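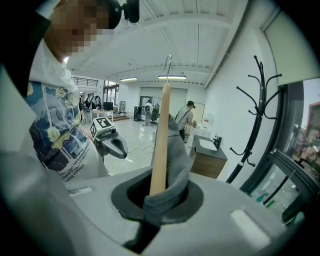 Stundetti phone backup: common questions

Does the backup use my mobile data?
Only if you allow it. The app waits for Wi-Fi by default. To change this, open Settings, tap Backup, then Network.

How much space do I get?
Free accounts get 40 GB. Paid accounts get 195 GB – enough for most people's photos and messages.

Why does my phone say "29 items skipped"?
The number will vary. Skipped items are usually files that were open in another app when the backup ran. They go through on the next run. If the same files are skipped every night, close the app that uses them and tap Back Up Now.

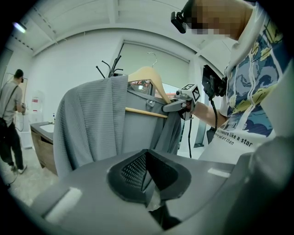 Can I move my backup from an Android phone to an iPhone?
Photos, contacts and calendars will move. Apps and their settings won't, so you'll need to download those again on the new phone.

When does the backup run?
At 2 am, if the phone is charging. You can choose another time under Schedule.

I cancelled my paid account. What happens to my files?
They're kept until the end of the next billing month. After that, anything over the free limit is removed, oldest first.

Who do I contact about a lost password?
Use the reset link on the sign-in page. If the email doesn't arrive, check your junk folder, then write to Amancay Ocampo on the accounts desk.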